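Open day at the Nerkstead lab, Wednesday, December 18, 2024. Notes typed up same night.

Mamta Pandey has 2 minutes before the next group. She talks fast. "Kitchens are awful," she says. "Everybody's is different. So we start with ours, on the computer."

Ours being the simulated one – slate-blue cabinets, double sink, even a potted plant. Visitors get it on the big screen, then a short talk, then coffee. She runs the demo, Yogesh Mathur handles questions.

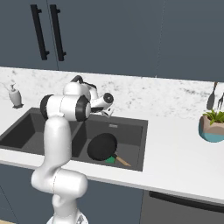 *Simulation render: Nerkstead open day handout*

The pan is the hard part, Pandey says. It sits tilted in the right basin, wooden handle down low. "A plate I'd give you any day. A pan, the weight is all at one end." And the walls? "Deep. The arm has to come in from over the top."

How many tries so far? 300 in simulation, she says, of which 186 counted as a clean lift. Mathur leans in. "Write down that the rest didn't." He wants that in. Fine, its in.

Somebody's kid asks if it does the drying too. "Ask me in August," Mathur says. Pandey shakes her head at him.

Would she want one at home? Long pause. "With my pans? No." Then the door opens, next group, five people and a stroller, and she's off agian.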